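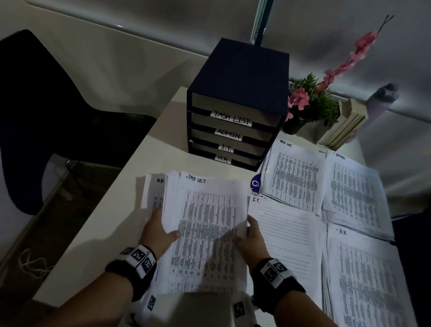 Our project was paper sorting, how long it takes and where it goes wrong. Topic came out of the Skendow office placement, where the shared printer tray gets emptied into one big heap and whoever needs a sheet digs for it. 237 sheets in the heap we used, all printouts, mostly tables in tiny print, the I.T. page just ruled lines. Headings went on by hand in black marker so you don't have to read the columns to know where a sheet belongs. Same words on the drawers of the navy organizer: TASK LIST, ADMIN, I.T., H.R. The sorter holds the stack in one hand, leafs with the other, and puts sheets down in piles on the desk first. Drawers come last.

Method

Two ways tried. Way A, straight into the drawers, one sheet at a time. Way B, piles on the desk and then each pile into its drawer. Both timed with a phone. We set a limit of 300 seconds per round, after that you stop and whatever is left in your hand is counted as unsorted. Team Gandlow did the A rounds, team Kita did the B rounds, then swapped. 4 rounds each way in total, should of been more but the room was booked at 3.

Results

Way A never finished inside the limit. Worst round had 72 sheets still unsorted. Opening and closing the drawers eats the time, also they are shallow so a sheet put in crooked catches on the one above. Way B finished every round. Fewer mistakes too, you can flip through a pile and catch a wrong heading before it gets put away.

Mistakes were nearly all the same one: H.R. sheets in ADMIN. Our guess is the content looks alike and people stop reading the heading after a while. I.T. was hardly ever wrong.

Problems

The stack was not shuffled the same way each time. Runs of TASK LIST sheets sticking together made some rounds easier. Marker bled through on a few pages and we had to rewrite teh headings. Also both teams got faster just from practice, swapping only fixes part of that.

Next

Repeat in May with the Mac Giolla forms, which have no headings at all. Try colored corners instead of words. Someone needs to bring a proper timer. Table of round times goes in the appendix, still being typed up.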